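Swapping a Hard Drive Caddy on a Bench Holder

Use this procedure when a drive in a tool-less caddy has to come out of its holder and another one has to go in. It works for any holder with a flat plate and a rectangular opening. Ours came from Nostero, and the steps were first written down by Vichien Wiriya for the Fotstead bench.

What you need

A replacement drive, already seated in its caddy
An anti-static wrist strap
A soft brush
A label and a fine marker

Before you start

Shut down whatever the drive is connected to and wait 70 seconds. A spinning disk needs time to stop, and moving it too early can damage the heads. Put on the wrist strap and clip it to bare metal.

Check the holder next. Push on it with one hand. If it rocks, tighten the mounting before you go any further, or the caddy will bind on the way in.

Removing the old caddy

1. Find the tabs at the ends of the caddy. On ours they are light blue.
2. Hold the caddy by the plastic. Keep fingers and tools away from the connector pins.
3. Ease it out level. If one end comes up first, set it back down and start again.
4. Label it and put it in an anti-static bag.

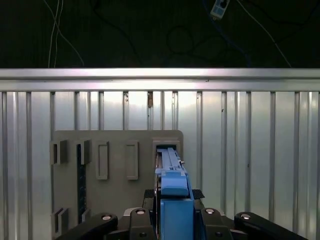
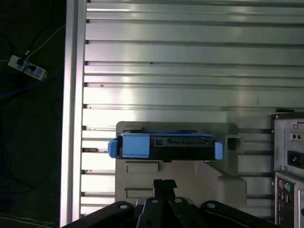 Second picture: a caddy on the gray holder, with a light blue tab at either end.

Can I reuse the old caddy for the new drive?

You can, as long as the tabs still spring back and the plastic has no cracks. Check that the new drive is the same height as the old one, because a thinner drive may sit too low for the connector to meet.

Fitting the replacement

1. Brush out the opening and the recesses. Dust collects in the corners.
2. Turn the caddy so the connector faces the same way as the old one did.
3. Lower it until both ends touch the plate together.
4. Press evenly at the two ends. Stop if you feel it catch.
5. Tug lightly on the caddy. It should stay put.

Power up and check that the drive is listed. If it is missing, shut down, wait again, and reseat the caddy. After 2 failed tries, test the drive in a different holder.

Write the swap in the log with the bay number. Mirjam Gruber keeps the log for bays 1 through 27. Spare caddies are in the Ludden drawer.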